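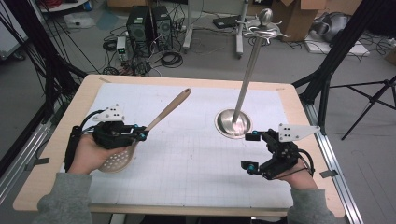 Écumoire à long manche en bois clair.

Vorudeck - lexique des ustensiles de cuisine

Version publiée le 17 février 2018

Vorudeck est un lexique de noms d'ustensiles de cuisine, préparé pour les personnes qui traduisent des recettes, des catalogues et des notices. Il contient 3 117 entrées en quatre langues : français, danois, suédois et anglais. De ces entrées, 2 707 ont une définition rédigée en français. Les autres ont seulement les équivalents et, parfois, une note d'usage.

Le français n'est pas ma langue maternelle. J'ai relu toutes les définitions avec soin, mais il est possible que certaines tournures paraissent un peu raides. Les corrections de style sont aussi bienvenues que les corrections de fond.

Origine des données

Le point de départ est le fichier Vadeck, une liste de mots que j'avais constituée pour mon propre travail de traduction. Cette liste était faite sans méthode : les variantes étaient mélangées avec les synonymes et plusieurs mots avaient deux orthographes. Je l'ai reprise entièrement.

La deuxième source est le catalogue de la maison Cullby, qui vend du matériel pour restaurants et qui a accepté que ses intitulés soient repris sous forme de mots isolés. Les textes commerciaux, les prix et les références n'ont pas été copiés.

La troisième source est la collection de livres de recettes de la bibliothèque Bisgaard. J'ai relevé les noms d'ustensiles à la main, page par page. C'est la partie la plus lente du travail et aussi la plus intéressante, parce que les auteurs anciens donnent rarement le même nom à la même chose.

Contenu du dossier

entrees.csv : la table principale, une ligne par sens
variantes.csv : orthographes anciennes, pluriels irréguliers, formes régionales
definitions.csv : les définitions en français
sources.csv : la source de chaque entrée, avec la page quand elle est connue
themes.csv : le classement par thème
LISEZMOI.txt : ce document

Les six fichiers sont encodés en UTF-8. Le séparateur est le point-virgule, car beaucoup de définitions contiennent des virgules.

Colonnes de entrees.csv

id : identifiant stable, jamais réutilisé après une suppression
fr : forme française, au singulier et sans article
genre : m ou f
da, sv, en : équivalents, séparés par une barre verticale s'il y en a plusieurs
theme : code qui renvoie à themes.csv
registre : courant, professionnel, vieilli ou régional
note : texte libre, souvent vide

Un champ vide veut dire que je n'ai pas trouvé d'équivalent. Cela ne veut pas dire que l'équivalent n'existe pas.

Choix de classement

Les thèmes suivent l'usage de l'objet et pas sa matière. Une spatule en bois et une spatule en silicone sont donc dans le même groupe. Au début j'avais essayé l'inverse, et je trouvais les cuillères dispersées partout.

Le groupe qui m'a donné le plus de difficulté est celui des ustensiles percés. En français on distingue l'écumoire, la cuillère à trous, l'araignée et la passoire à manche, mais les livres ne sont pas d'accord sur les limites. J'ai gardé la règle suivante :

- écumoire : partie ronde et percée, plate ou peu creuse, au bout d'un long manche ;
- cuillère à trous : même usage, mais la forme reste celle d'une cuillère ;
- araignée : partie en fil métallique, tressé ou soudé ;
- passoire à manche : partie nettement creuse, dans laquelle on peut laisser l'aliment.

En anglais, skimmer et slotted spoon ne recouvrent pas exactement cette division. Pour ces mots, consultez la note avant de copier l'équivalent.
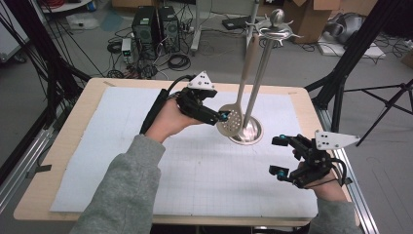
Écumoire suspendue à un porte-ustensiles en métal.

Le thème « rangement » comprend les supports, les barres à crochets, les pots et les égouttoirs. Le mot « serviteur » apparaît dans quelques notes pour un support sur pied avec des crochets - je l'ai marqué comme vieilli, mais je ne suis pas certain de ce choix et je voudrais bien avoir l'avis d'un lecteur qui l'emploie encore. Les porte-couteaux sont classés avec les couteaux, par commodité.

Les appareils électriques ne sont pas compris, à l'exception des pièces qu'on peut aussi utiliser à la main, comme certains fouets.

Utilisation prévue

Le lexique convient pour la traduction, la relecture de menus, l'enseignement du vocabulaire et la préparation d'un glossaire plus petit. On peut l'importer dans un tableur ou dans un outil de traduction qui accepte le format CSV. Dans un tableur, il faut choisir l'encodage au moment de l'importation, sinon les lettres accentuées et les voyelles scandinaves sont abîmées.

Je déconseille de l'utiliser pour un texte juridique ou pour une norme de sécurité. Les termes des normes ont des définitions propres que je n'ai pas suivies.

Limites connues

Le suédois est moins complet que le danois. Les formes de Finlande ne sont presque pas représentées.

Les mots du Québec, de Belgique et de Suisse sont marqués « régional » sans autre précision. Une colonne séparée serait préférable.

La pâtisserie est mieux couverte que la boucherie, à cause des livres que j'avais à disposition.

Certains équivalents anglais sont britanniques et d'autres américains. La différence est indiquée seulement quand elle peut tromper le lecteur.

Corrections

Pour proposer une correction, indiquez l'identifiant de l'entrée, la forme actuelle, la forme souhaitée et une source. Une source peut être un livre, un catalogue ou l'usage d'un métier, à condition de dire lequel. Les propositions sans identifiant sont lues aussi, mais elles prennent plus de temps.

La prochaine version est prévue pour juin. Elle doit contenir les pluriels danois et une révision du thème « mesure et pesée ».

Licence

Les données et les photos peuvent être copiées, modifiées et redistribuées, y compris dans un produit payant, si le nom Vorudeck est cité et si les modifications sont signalées.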